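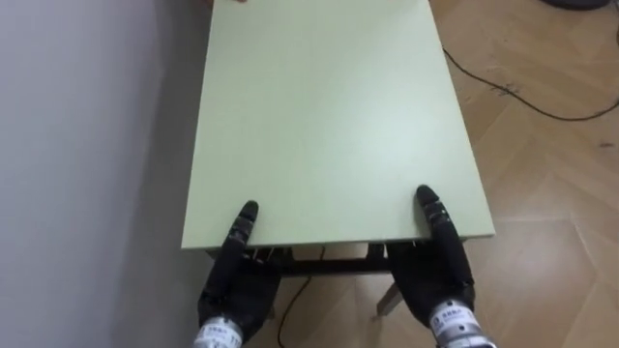
Cyprian Kaczorowski asked that the colour be settled before anything else, and wrote that a table people are glad to sit down at will be looked after, whatever it is made of. His letter was among the first received when the Jatamine Centre invited remarks on the furnishing of its ground-floor rooms, and it is quoted at the head of the printed program.

Jatamine Centre, Broston
Gallery: The Tables

The Centre's ground floor comprises 3 rooms, all of them let by the hour to clubs, classes and neighbourhood groups. In the last full year the booking office recorded 2,264 separate hirings. This page brings together the tables now in use, with short notes for hirers. It was last revised on 17th June.

1. Pale green table
Rectangular, with a smooth matte top in a pale mint green and a straight front edge. The colour was chosen from the samples considered in March and is now the standard for the Pawłowska Room.

2. The Pawłowska Room, morning layout
Tables are set end to end down the length of the room for sewing, map reading and other work that needs a long surface. Hirers may alter the layout but are asked to restore it before leaving.

3. The Pawłowska Room, evening layout
The same tables, set in pairs. Seating is for six at each pair – more if the ends are used.

4. Edge and corner
The edges are wiped down at the end of each day. Adhesive tape should not be applied to the tops or edges, including tape sold as removable.

5. Moving a table
Tables are to be lifted and not dragged. The Centre recommends a person at each end, with a clear path agreed beforehand. Doorways to the courtyard are narrower than those to the hall, and longer tables should go by way of the hall.

6. The Plivard tables
The older set, supplied by the Plivard workshop and retained for the craft room. They carry a good many marks from earlier classes. Paint, glue and clay may be used on these tables without a cover.

7. Craft room, shelving side
Cutting mats and cloths are kept on the lower shelves. Mats should be returned flat. Rulers and other small tools belong in the drawer beside the sink.

8. Reading room
Round tables, for quiet use. Food is not permitted in this room, although covered drinks are. Laptop users are asked to favour the places nearest the wall sockets.

9. Storage bay
Folding tables for larger gatherings are stored upright behind the hall. They may be requested at the time of booking and a small charge applies.

10. Repairs bench
Loose fittings and damaged edges should be reported to the booking office on the grey form. Edmund Piątek receives the forms and will advise whether a table is to be withdrawn.

Notes on care
A soft cloth and plain water are sufficient for ordinary cleaning. Scouring pads and solvent cleaners should not be used on the coloured tops. Hot dishes require a mat, and mats are available in the kitchen cupboard.

Enquiries about the tables, and requests to use these pictures in a newsletter or report, may be left at the booking office during opening hours.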